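用了四个月的 Plukeo 抓取数据采集套件，给正在攒样本的人参考

**2020年11月27日**

先说结论：我很喜欢，已经劝隔壁组也订一套了！

我们做的是料箱抓取，让模型自己学会从箱子里挑长条块、夹起来、放到另一个箱子去。算法那边一直在催数据，而我最怕的就是录数据：以前用自己写的脚本，相机、关节角、夹爪开合各存各的，时间戳对不上，录一下午，晚上还得花更久去对齐。Plukeo 这套把几路信号合到一个文件里，每次抓取自动切成一段，成功还是失败按一个键就标好了。就这一点，已经值回票价。

## 装起来怎么样

说明书写得很实在，照着走半天就能录第一条。标定程序尤其舒服，夹爪在料箱上方走一圈，屏幕上直接告诉你哪个角误差大。料箱建议固定死，我一开始偷懒没夹，箱子被推歪了一点，整批样本的坐标全废，心疼得要命。

机械臂用的是实验室现成的 KUKA，驱动插件官方就有。Ayuba Kwofie 那边接的是另一个型号，插件要自己改几行，他说不算难。 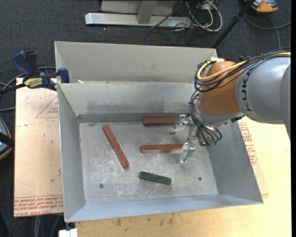
真正让我上瘾的是它的“难例优先”模式。录满 100 条以后，软件会挑出模型最没把握的摆法，提示你多摆几次类似的。长条贴着箱壁、两条几乎并排、斜着靠在角落，这些都是我们最缺的。以前凭感觉乱撒，录来录去都是好抓的，4,000 条里有一大半长得差不多。现在一个下午录 234 条，训练出来的效果比原来多录几倍还好（至少在我们的箱子上是这样）。

## 不太满意的地方

- 金属箱底反光，深度图会有空洞。软件里的补洞滤波能救一部分，灯光还是得自己调。
- 失败原因只有“没夹到”“滑落”“碰撞”三类，Zuweira Dramani 想加一个“夹到两块”，目前只能写在备注里。
- 导出格式默认是他们自家的，转成通用格式要另跑一个工具，29 条以下很快，多了就得去泡杯茶。
- 线真多。建议先把走线理顺再开录，录到一半线绷住，那一条就白费了。

## 和 Ondow 比

之前借用过 Ondow 的同类产品，界面更漂亮，手柄示教也顺手，适合人带着机械臂一条一条教。要是像我们这样让机械臂自己反复试、自己攒样本，Plukeo 省心得多，夜里挂着跑也很少掉线。

打分的话四星半，扣的半星给失败标签。听说明年三月的更新会开放自定义标签，到时候我再回来补一段！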